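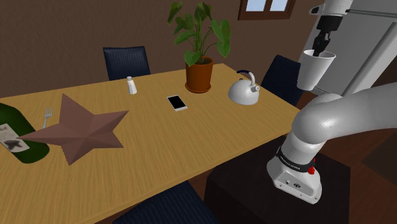

3. What Onddale Eats Off

Our survey asked 36 households in Onddale how often anyone sits down at the dining table for a meal. Most said nightly. The follow-up diary, kept through April, suggests most meant the couch.

Tables do get used – for mail, homework and one long-running jigsaw. Griltdale did slightly better, though its diaries were filled in with suspiciously matching pens.

Mackenzie MacPherson coded the replies twice and got the same answer, to her visible regret.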